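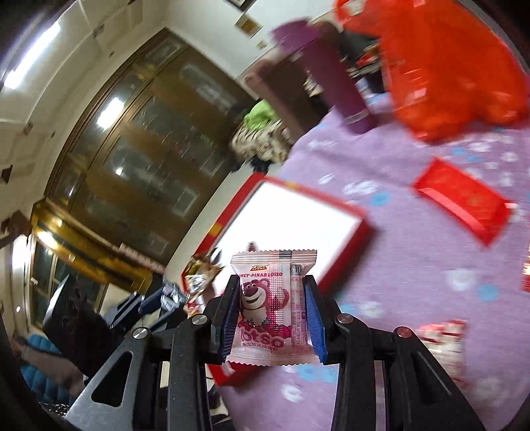 Sweets, wrappers and a very full table

Family pages > Gallery > The sweet table

24/07/2020 | Reading time: 2 min | Print this page | E-mail this page

I've been meaning to put this one up for ages, and a wet afternoon finally gave me the push. We had a big sort-out of the sweets that had been building up in the house since the new year (every visitor brings a bag, and I'm no better, I buy them for the wrappers). Everything came out of the cupboards and went on the table in the front room, and there it stayed until we'd decided what was being eaten, what was being given away and what was going into the red box. Just the one picture on this page, but I've got plenty to say about the bits in it!

The Lotso packet
My favourite of the lot. It's a little square one, white and pink with crimped edges, and the pink bear is smiling away in the middle with his name in big letters near the bottom. I'm a grown adult and I would happily have kept every one of these for myself.

The red box
Bright white inside, and such a cheerful thing to have open on a table. It's been given the job of Best Sweets Box, which means the bears go in here and so does anything else too pretty to be tipped into a bowl.

The shiny ones
Gold, silver and brown foil, all in a group near the edge of the table. I always smooth the foils out afterwards and put them in a book, a habit I've had since I was six. The Latby craft stall had some of my last batch in March and made them into stars, so I feel quite justified now.

The envelope
Flat and red with a faint gold pattern. I can't throw these away either. They make lovely gift tags if you cut them carefully, or you can slip a few sweets inside and post them through a neighbour's door.

The orange-red mesh bag
Enormous, isn't it? I do like a mesh bag for sorting, and I've got another from the market at Tedel that lives on the back of the kitchen door.

The tablecloth
Lilac, with tiny white and light blue flowers. I'd have it on every table in the house if I could. It wipes down in seconds and it makes even a proper muddle look a bit like a party.

The green plush
Perched on top of the patterned bag, cream and brown, and supervising. It went back on the shelf at bedtime, and the bag went back in the hall.

More from the sweet drawer when I've sorted the photos from our trip to Bawa, where I found a whole shop of things in foil.

Print this page | E-mail this page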